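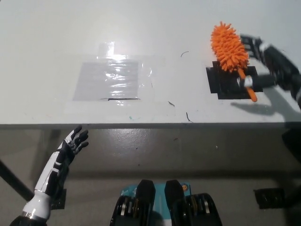 Keeping the table and hands of a two-armed robot clean takes a few minutes a day if you do it every day, and most of an afternoon if you let it go. These are the habits we have settled on at the Draltton workshop for our own unit. Start with the tabletop. On a white surface every hair and speck shows up, and the camera in the head sees them as well as you do. An orange chenille duster with a slim handle is a good tool for the robot's own hand, as the fingers can curl right around the rod, and the bright color stands out against both the white top and the black tape.

Before you start

Park both arms clear of the table and cut power to the hands. Leave the base powered if your unit needs it to hold its posture. If you aren't sure whether yours does, check the manual before you touch the switch. Take off rings and watches.

Dust first, wet second

Go over the table dry. Chenille picks up hair and lint well but pushes grit around, so follow with a small brush and pan along the edges. Then wipe with a damp microfiber cloth and a drop of dish soap in a bowl of water. Wipe a second time with plain water. Dried soap leaves a film, and under a ceiling light it gives you a glare spot that will bother the camera more than the dirt did.

Skip the glass cleaner near any tape. It creeps under the edge and the corners lift by the next day.

Tape marks

Black cloth tape makes a good target area on a white table. Press it down with the back of a spoon, working from the middle out. Where strips overlap you get a small step, and light objects catch on it. Keep overlaps to one layer where you can.

Change the tape when the edges start to collect fuzz. To get it up in one piece, warm it with a hair dryer on low and pull back flat against the table, slowly. Leftover glue comes off with a little cooking oil on a paper towel. Wash the oil off with soap before you lay new tape or it won't stick.

If you have anything covered with clear film, tape all four sides. Wrinkled film throws bright streaks. You can smooth most of it out by taping one edge first, pulling the opposite edge snug, then doing the other two. Replace film that has gone cloudy. Don't try to polish it.

Hands

Finger joints are where lint ends up. Use a soft, dry toothbrush and work from the knuckle toward the tip, never back toward the palm. Open and close each finger by hand only if the maker says the joints can be moved with power off. A wooden toothpick will get out a hair that has wound itself around a joint. Metal picks scratch.

Wipe the white parts with a barely damp cloth. The black parts show less, so people skip them, and that is where the greasy dust builds up. No sprays on the hands at all. Put the cleaner on the cloth.

After cleaning, run the slow open-and-close routine and listen. A tick that repeats at the same point in the travel means there is still something in there.

Base and floor

Sweep under the table before you run anything with wheels or rollers over that floor. Hair winds around an axle and you won't see it until it has packed tight. Snip it with blunt-tip scissors and pull it out with tweezers. Pick up anything lying flat on the floor in the area where the base moves, including mats and spare pads.

We use gray floor paint, and scuffs come off with a melamine sponge. Test a corner first.

Care of the duster

Shake it outside. Wash the head by hand in lukewarm water, squeeze it in a towel and hang it head down. Fabric softener coats the fibers and they stop holding dust. Don't put it back in the robot's hand until it is dry all the way to the core. Overnight is enough in summer; in winter give it two nights.

If the handle slips in the grip, wrap one turn of thin grip tape where the fingers close. Two turns on ours was too thick and the thumb no longer came all the way around.

The log

Guido Mazza keeps ours on a clipboard by the door: date, what was cleaned, anything that sounded or felt different. The tape entries have been the most useful. We found we were changing it too late every time.

Page updated June 28, 2020. Notes on arm covers will be added in July.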